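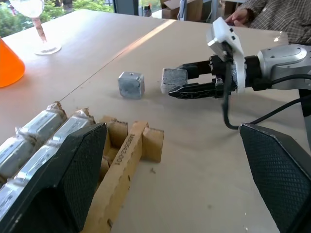

Satus Handling Kit – Evaluation Support Log
Ticket 2688, opened by: Oosthuizen Laboratory Services
Product: Satus two-arm handling kit, supplied by Brernow
Status: Pending customer confirmation
Priority: Normal

Issue as reported
During evaluation of the kit, the customer observed that the right gripper stops short of its commanded closing position when handling small metal cubes. The controller then reports a grip fault and holds the arm in place. The fault was recorded 4 times in 58 cycles. Cylindrical items placed in a rack are not affected.

Initial review
The controller log was received on Friday and contains 2,688 entries. No motor or temperature warnings are present. The force limit for the right gripper was found at 900, the value supplied with the kit for soft packaging. This setting is not recommended for rigid parts.

Action requested
1. Load the rigid-part profile on the right gripper only.
2. Restart the controller and repeat the homing routine for both arms.
3. Check that the gripper cables move freely through the full range of the wrist.
4. Repeat the test with one cube on the open table and the rack in its usual position.
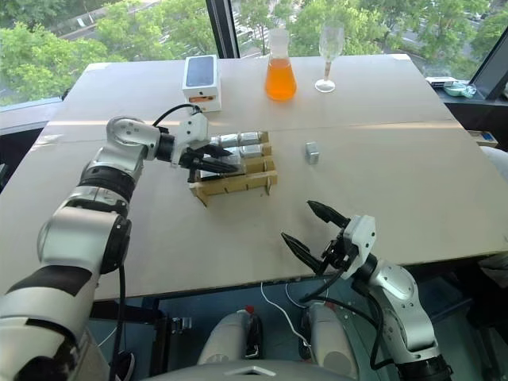
Jelis: Profile loaded and homing repeated as instructed. The first run finished without a fault, but the right gripper now closes more slowly than the left. Please advise whether this affects the cycle time stated in the offer.

Support response
The slower closing speed is part of the rigid-part profile and may be raised one step at a time in the gripper menu. The cycle time in the offer applies to the standard profile – a separate figure for rigid parts will be requested from Brernow. Please attach the new controller log once the full test has been repeated. The evaluation period will be extended while this ticket remains open.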